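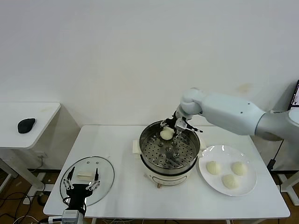

I went to see Mirta Henríquez with one question, and it was my husband's, to be fair. He wants to know when a machine is going to do the kitchen. Mirta works on two-armed robots at Zorover, a small shop on the second floor above a tile store, and she laughed before I got to the end of the sentence.

"Which part of the kitchen?" she said. "People say 'the kitchen' like it's one job."

So we talked about buns. Steamed buns, out of the pot and onto a plate, are what she and her coworker Kulap Panyasiri have been busy with since March. I make them at home and I have never given that step a thought, except to say ouch. Mirta has given it a lot of thought (she has a notebook!).

"A bun is kind of a mean object," she told me. "It's soft, it's round, it sticks to the tray. Squeeze too hard and you've left two dents in somebody's lunch. Too gentle and it drops back in. You and I feel that in our fingertips and fix it halfway up. The arm has to get it from somewhere else, mostly from what it sees."

And steam? She made a face. Steam fogs things up, so a lot of the early practice is done with the heat off. I asked if that was cheating a little. "Sure it is," she said. "You learned to drive in a parking lot." 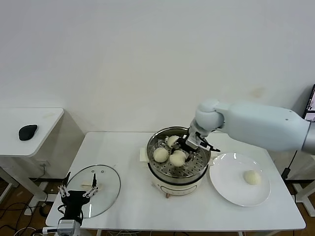 So can it do chores or not?

Kulap jumped in on this one. He used to cook in a hotel, and he's harder on the robot than she is. "If I hired a kid who plated buns at this speed, I'd send him home," he said. "But the kid gets bored and the arm doesn't."

They shoot for 200 tries before they trust any change they've made, and their goal is to get 95 percent of them right. I said 95 sounded pretty great to me. Kulap shook his head. "Go serve 500 buns and tell me how you like that other five percent on the floor." I did the math on the bus home, and okay, he has a point.

What surprised me was how much of the talk was about lids. I came in thinking the bun was the hard part, and it is, but Mirta says glass lids drive her nuts. They're clear, they shine, and whatever is under them shows right through. "My grandmother takes one off without looking," she said. "I've spent whole weeks on it."

I asked about shop floors too, and she was a lot sunnier there. Same part, same bin, same spot every time: she thinks plenty of that work is ready now or close to it. Homes are the tough ones, with the drawer that sticks and the cereal box somebody left on the stove.

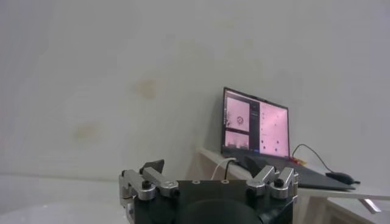

She did say she'd take a slow machine over a clever one at her own house. "I don't need it to race me. I need to be able to leave the room." Right now she wouldn't, and she was quick to say so. Somebody from the team stays close by whenever the arms are moving, with a hand near the stop button.

Before I left I tried my husband's question one more time. Mirta thought about it while she put on her jacket. "Tell him folding towels, maybe, before the kitchen," she said. Kulap said to tell him to do the dishes. I passed along both answers, and we had buns for dinner that Friday, plated by me with the good tongs.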